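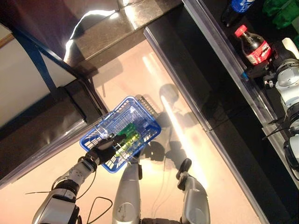
Grethe Vigfúsdóttir wrote in after the last gallery to say that she had now seen a great many pictures of Stockdale doing its job and not one word on what it takes to keep it doing its job, and would we please get to the part with the hex keys.

Fair. This page is the part with the hex keys, plus some shopping.

Stockdale is the two-armed machine in our practice store at Banley. It takes drinks and packages off a shelf and puts them in a basket, and then we put them all back, so that it can take them off again. The counter stood at 2,982 picks when this page was put together on November 20, 2024. The restocking is done by hand. There is no counter for that.

**Basket arm and bottle arm.** One hand keeps hold of the blue basket by its thin metal handle while the other goes in among the cola. The basket side looks like the easy half of the job, and we treated it that way for a long time. Then we checked the zero on those joints and found that the wrist had drifted further than anything on the busy side. Holding still with groceries hanging off you is apparently hard work. Anyone who has waited in a checkout line could have told us.

The basket arm now gets the same treatment as the other one:

- Power down with the arm supported. It will drop if you forget, and it will drop onto your foot.
- Wipe the joint covers with a dry cloth. Sugar gets everywhere, even from bottles that are supposedly closed.
- Check every wrist screw against the paint mark. If the line on the head doesn't meet the line on the housing, back it out, clean it, fresh threadlocker, torque it, new paint.
- Run the zeroing routine with no basket, then again with a full one. Write down both.

The difference between the two readings is the useful number. We used to write down only the first, which was always lovely.

**Cables.** Our least favorite subject. The slack has to be long enough for the deepest reach into the shelf and short enough not to snag on anything on the way back out, and those two lengths do not overlap as much as you'd hope. We replaced one wrist cable at 506 picks and its successor at 640, so the second lasted 134, and the lesson we drew was to stop pulling the ties so tight. The ones on there now are hook-and-loop, left loose enough to slide a pencil under. The pencil is kept in the toolbox and is labeled PENCIL, CABLE. Please stop writing with it.

**The finger, at work.** A big dark gray finger with a blunt, rounded tip, across a bottle with a red cap, close to the neck. The light gray lip toward its other end is the bit to look at when you're servicing, along with whatever has collected just inside it.

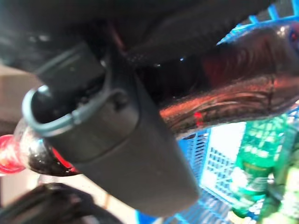

Fingers come off every 38 hours of running. The manual from Dinama suggests a visual check and leaves the interval to the user's judgment, and our judgment was terrible, so we picked a number and stuck it on the wall. Clear the crumbs out of the recess with a soft brush. We tried compressed air first and moved the crumbs into the bearing.

Then press the rubbery part with a thumbnail. It should come back at once. If it thinks it over, swap it. Don't clean it with anything that smells interesting: we had a bottle of something from the Kurlow workshop that took the grime off beautifully and left the surface as slick as a wet plate.

After refitting, the finger needs a new closing position. The procedure:

1. Close on the steel gauge block and save the reading.
2. Close on a full bottle, then lift, and hold for one minute.
3. Close on an empty bottle. This is the one that fails. A full bottle pushes back and an empty one just folds, with a noise you will hear from the kitchen.
4. If it folds, take the grip force down one step and go back to 2.

Glossy ribbed plastic is a nuisance for the wrist camera too, so wipe the lens while you're down there. Same cloth, clean side. We did once spend most of an afternoon recalibrating a camera that had a thumbprint on it, and the thumbprint was mine.

**Spares, for those who asked.** One set of fingers, one wrist cable, a bag of the small screws and half a bag of the even smaller ones. The second basket arrived with a handle a little thicker than the first, so the basket hand needs its own closing position for each. Both are saved in the settings under "basket" and "basket new." The new one is now the old one, and I'll rename them when the next service comes up.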